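홈 | 어린이 읽을거리 | 과학과 일 | 동네 이야기 | 검색

인쇄하기 | 이메일로 보내기

로봇이 도서관에 오면 우리 이모는 무슨 일을 할까?

안녕, 친구들! 나는 샨티 발드와즈라고 해. 어린이 책을 빌려주는 프룰트몬트 도서관에서 일하다가 지금은 글을 쓰고 있어. 오늘은 로봇한테 책 정리를 가르치는 이야기를 해 볼게. 책 정리가 뭐가 어렵냐고? 나도 처음엔 그렇게 생각했어!

여러분이 그림책을 집을 때를 떠올려 봐. 손가락이 알아서 벌어지고, 표지가 구겨지지 않을 만큼만 힘을 주지? 로봇은 그걸 몰라. 그래서 사람이 손에 집게를 들고 먼저 보여 줘야 해. 집게 손가락은 딱 두 개뿐이야.
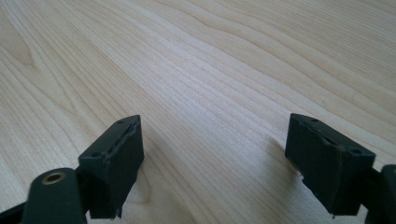 책상 위로 내민 집게의 두 손가락. 짙은 초록색이야.

집게로 책을 집는 건 두꺼운 장갑을 끼고 단추를 채우는 거랑 비슷해. 나는 처음 해 본 날 얇은 책을 3번이나 떨어뜨렸어. (다행히 책은 멀쩡했어!) 옆에서 가르쳐 주던 만주 밧 선생님은 "천천히, 책 옆구리부터요." 하고 계속 말해 주셨지. 선생님은 원래 반납된 책을 제자리에 꽂는 일을 20년 동안 하신 분이야.
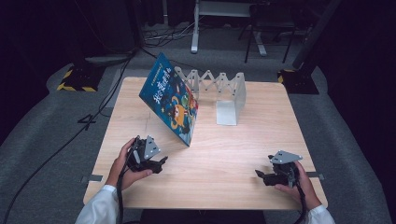 그럼 로봇이 책을 정리하게 되면 만주 선생님은 일이 없어지는 걸까? 나도 그게 제일 궁금해서 바로 여쭤봤어. 선생님은 잠깐 생각하더니, 없어지는 일도 있고 새로 생기는 일도 있다고 하셨어. 도서관에 책이 1,168권 돌아온 주가 있었는데, 그때는 무거운 수레를 밀고 다니느라 저녁마다 허리가 아프셨대. 그런 일은 로봇이 좀 해 주면 좋겠다고 하시더라. 그런데 책을 꽂다가 아이들이랑 "이 책 재밌어요?" 하고 수다 떠는 시간까지 줄어들까 봐 그건 걱정이 된대.

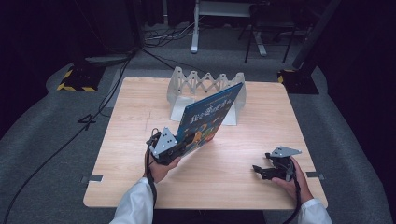
만주 선생님의 새 일은 '시범 보이기'야. 로봇이 배울 동작을 사람이 직접 해 보이는 거지. 그림책을 받침대에 세우는 동작만 해도 생각할 게 엄청 많아! 왼손 집게로 파란 그림책의 모서리를 꽉 물면, 오른손 집게는 비워 둔 채로 가운데 쪽을 향하고 있어. 지그재그로 접히는 하얀 받침대는 속이 살짝 비치는 거라서, 비어 있는 지금은 나뭇결까지 은근히 보여. 우리 눈에는 쉬운데 기계한테 저런 물건은 꽤 헷갈릴 수 있어.

한 번에 30분쯤 하고 나면 쉬어야 해. 팔이 뻐근하거든. 같이 일하는 샬리니 바즈파이 언니는 이 일이 재미있지만 똑같은 동작을 자꾸 하니까 가끔 졸리다고 해. 언니는 대신 컴퓨터로 기록을 살펴보는 법을 새로 배우고 있어. 전에는 대출 창구에만 있었는데 말이야.
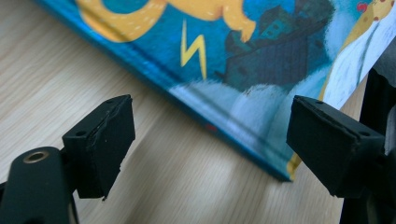 어른들끼리도 생각이 달라. 어떤 분은 로봇이 얼른 왔으면 좋겠다고 하고, 어떤 분은 새로 배울 게 너무 많다고 한숨을 쉬어. 나는 일하는 사람들한테 먼저 물어보고 정하면 좋겠어. 어떤 일을 기계에 맡기고 싶은지는 매일 그 일을 하는 사람이 제일 잘 아니까!

여러분도 집에 가서 어른들께 여쭤봐. "일할 때 로봇이 도와줬으면 하는 게 뭐예요?" 그리고 "로봇한테 주기 싫은 일은요?" 우리 이모는 설거지는 당장 가져가라면서, 손님이랑 차 마시는 건 절대 안 된대. 여러분 집에서는 어떤 대답이 나왔는지 편지로 알려 줘!

글: 샨티 발드와즈 | 2018년 2월 12일

인쇄하기 | 이메일로 보내기

문의하기 | © 프룰트몬트 어린이 읽을거리 | 맨 위로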